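Search questions and answers

Sorting bench is going automatic at work, what happens to the people on it?

2 min read

Sneha Garg

I run a shift at a toy refurbishing shop in Larndale. We get mixed tubs of shape blocks back from nurseries and sort them by hand before cleaning. There are 18 of us on the sorting side. In June the owners are putting an arm on one bench to start with. They say no jobs go, but the job sheets are being rewritten and my people are asking me what they'll be doing. Has anyone been through this? I'd like to know what changes day to day, and what I should ask for before it starts.

3 comments

Takeshi Hayashi

We did it at Veltside two years back, with small parts instead of toys. Nobody was let go, but the work moved. Two of our sorters became what the sheet called cell attendants, which means clearing jams, refilling and restarting. It's less tiring on the hands and more tiring in the head, because you wait and then everything needs you at once.

Ask who is allowed to stop it. Ours had to call a supervisor for the first month and people hated that – they could see the problem and weren't permitted to touch it. Also ask about pay grade. If someone is trained to restart a machine, that should be written down as a skill. And find out what the hourly target is based on. Ours was set at 482 pieces from a supplier demo, and we ran at about 70 percent of that until the lighting was changed.

Rin Ikeda

depends on the company. ours just used it to not replace people who left. get it in writing

Chiharu Wada

I train operators, and blocks are what we practice on, so this is close to your case.
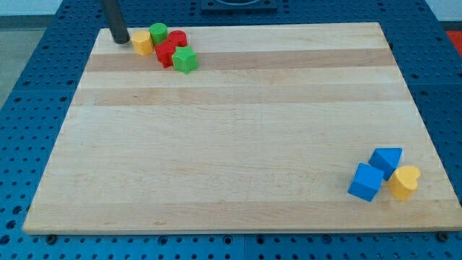
Training for your sorters should begin at the bench, well before they see any software. I start people on a handful of pieces and ask them where they expect trouble. Experienced sorters are good at this. They'll point at a tight clump like the five by the rod, with the red cross partly tucked in against its neighbors, and tell you that's harder than the two blue ones and the yellow heart at the other corner. That knowledge is worth money to whoever is setting the thing up, so ask for your people to be in the room during setup, on paid time.

On rotation, push for it. An hour or two attending, then back to hand sorting or checking. If the same person attends all shift, the others forget how and that person can't take a vacation. We call our practice bench Vida, and everyone on the shift gets a turn on it, including those who say they don't want one. Most of them are fine after a week. One of mine never liked it and went to inspection, and that was fine too.

Helpful? 18 people said yes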